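トップ > 暮らしの掲示板 > 衣類・洗濯 > ダウンの自宅洗いは本当に「買った時のふくらみ」に戻るのか

ロフト落ち
Plarnleyの中綿用洗剤を買った人いますか。「洗うだけでふくらみ復活」と箱に書いてあって、正直うさんくさいと思っています。洗剤に羽毛を立たせる力があるとは思えない。戻ったという人は、乾燥機で叩いた分を洗剤の手柄にしているだけでは?

mizunuki30
使いました。普通のおしゃれ着洗剤との差はわからなかったです。匂いは弱め。値段は倍。

Imtiaz Roy
差はあると思いますよ。普通の洗剤だと羽毛の油分まで持っていかれて、何年かするとぱさつく。一回洗って比べても意味がないです。

ロフト落ち
その「何年か」を誰が測ったんでしょう。同じ上着を二着買って、片方ずつ別の洗剤で洗い続けた人の記録があるなら読みたいです。メーカーの比較写真は撮る前にどれだけ振ったか書いていないので、証拠とは見なしません。

Imtiaz Roy
そこまで言われると出せるものはないです。ただ、店で直しを受けていた頃の実感としては、専用洗剤で洗った物のほうが手触りがよかった。

mizunuki30
専用洗剤を買うような人は普段の扱いも丁寧、という可能性は?

Joon-young Cheon
横からすみません。洗剤より水温とすすぎの話をしたほうがいいのでは。うちは30度、すすぎ3回、脱水は短め。すすぎが足りないと洗剤が残って羽毛が固まります。固まったのを見て「洗剤が悪い」と書いている人が多すぎる。

ロフト落ち
すすぎが大事なのは同意です。でも3回の根拠は? 2回で十分と書いてあるサイトも、泡が出なくなるまでと書いてあるサイトもあって、どこも理由がない。

Joon-young Cheon
根拠は自分の洗濯機です。2回だと絞った時にまだぬるつく。機種で違うと言われればその通り。

tombo_204
乾燥機にテニスボールを入れるやつも疑っています。入れた時と入れない時で変わった気がしない。うるさいだけ。

Imtiaz Roy
ボールは効きます。これは譲りません。濡れた羽毛は団子になるので、物理的にほぐすしかない。

tombo_204
途中で何回か出して手でほぐせば同じでは。

Imtiaz Roy
手でやるならかなりまめに。団子は外から見てもわからないので、指で挟んで探すことになります。

ロフト落ち
手でほぐす派に一票。あと、Bralcombeの宅配クリーニングの「ふくらみ保証」、条件を読んだら「当社基準による」としか書いていなかったです。基準は非公開。保証とは。

mizunuki30
あそこに出したことあります。戻ってきた時は確かにふっくらしていたけど、押し入れに吊るしていたら春には前と同じ。結局一時的なものかと。

ロフト落ち
一時的、に一票。そもそも洗う必要があるのかも怪しい。襟の汚れだけ拭いて着ている人と、毎年丸洗いする人とで、上着の寿命が違うという話を見たことがないです。手持ちのベージュのを毛布に広げてみましたが、しわはあっても、これで丸洗いが要るかどうかなんて見た目では決められない。
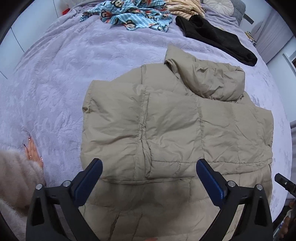 I-seul Ko:見た目で決めるものじゃないと思います。汗と皮脂は表から見えないし、放っておくと羽毛が湿気を吸ってへたる。毎年は多いかもしれないけど、一度も洗わないのは違う。私は二冬に一度です。

ロフト落ち
二冬に一度の根拠は……と聞くとまた嫌がられそうですが、聞きます。

I-seul Ko
袖口の匂いです。数字じゃなくてごめんなさい。

Joon-young Cheon
匂いは一番まともな基準だと思う。箱の宣伝文句よりは信用できる。

tombo_204
表地のしわは皆さんどうしてます? アイロンは怖い。

mizunuki30
浴室に一晩吊るす。取れない年もある。

Imtiaz Roy
スチームを離して当てるくらいなら平気なことが多いですが、表示は必ず見てください。ナイロンは熱に弱いです。あと洗剤の話に戻ると、やっぱり専用を勧めます。

ロフト落ち
そこはまだ納得していません。とりあえず安いほうの洗剤で、30度、すすぎ3回、手ほぐしで一着やります。タグの洗濯表示は手洗い可でした。固まったら文句を書きに来ます。

Joon-young Cheon
脱水は短めで。あと、陰干しは思っているより長くかかるから天気を見てからにして。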